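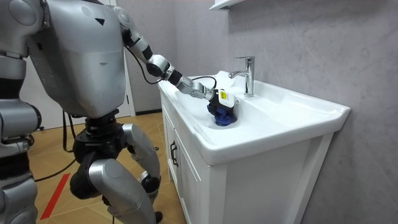

Vol. 7, p. 260

Haf Harries
January

4. What the purchase order leaves out

Figure 1. Basin cleaning with the humanoid at the bathroom station. The blue tool is held beneath the hand and pressed into the bowl near the drain.

The Geratville budget had one line for the robot and one line for "other." We spent most of our planning meetings on the first line. The second was filled in at 4:30 in the afternoon by people who wanted to go home, and it is the subject of this section.

A bathroom sink is a cheap thing to clean and an expensive thing to clean by robot. The task in Figure 1 calls for an arm that can reach down into the bowl past the rim, a hand that can hold a tool at a useful angle, and legs that will put up with the body leaning over a vanity. We priced all of these. We did not price the vanity. The basin, cabinet, faucet and wall panels came to more than our allowance for spare finger parts, and the plumbing supplier, unlike the robot supplier, wanted to be paid up front.

Two bids were considered. Hauser quoted a complete package with service visits included. Noker quoted less for the machine and listed the hand, the cables and the training days as options, in the way that an airline lists a seat. Once the options were added back, the gap between the bids closed to about 200 dollars a month over the lease. We then argued over that gap for longer than it deserved.

Consumables were the other surprise. Cleaning heads are ordered under part number 507 from Fasov, who sell them only by the case. Anyone planning a similar station should budget for heads, cables and floor tape as running costs, and should put one person in charge of ordering them. We put two in charge and ran out twice.

Comments

tiledbath: Would like to see the hourly cost next to a person with a sponge. I suspect I know why it's missing.

R. in purchasing: "Other" is where all my budgets go to die too. Did Hauser charge for the site survey?

mopandpail: Same problem with the cases. We still have a closet full.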